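Cuaderno de montaje, sala pequeña. Marzo, 16:40

Segundo pase del copión de Baltano, esta vez con el sonido provisional. Sigo sin creerme el arranque. La distribuidora (Covmont) insiste en que la viuda caiga bien desde el primer plano y para eso nos piden adelantar la escena de la ferretería. La he adelantado en la versión 3. Ahora cae bien y no se entiende quién ha muerto.

Duración actual: 100 minutos con títulos. En el guion parecían menos.
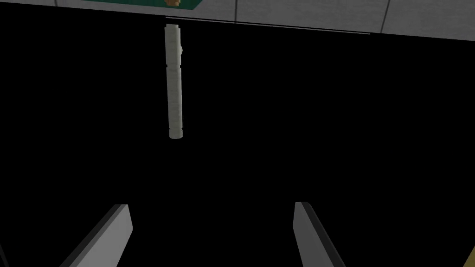

Texto: redacción del cuaderno, equipo de montaje de Igwe

Prueba de público de Todard. Nos pasan 369 cuestionarios y una nota media muy alta, que me dice poco: entrada gratis, copa después y la casilla de "me ha gustado" puesta la primera. Las respuestas abiertas me interesan más. Varias preguntan si el hermano es el marido. Eso no lo arregla la música.

Música: la maqueta de piano empuja demasiado en el entierro. Probado sin nada, solo ambiente. Mejor, aunque puede que sea cansancio mío. Volver a verlo por la mañana antes de decidir.

Pendiente:
- recuperar la toma larga del muelle (bobina 3, ojo con el foco)
- quitar la voz en off del final, o al menos la última frase
- preguntar a Covmont si el estreno en salas sigue en pie, que la última vez tampoco iba a moverse y se movió

No exportar nada para Todard hasta que esté lo del hermano.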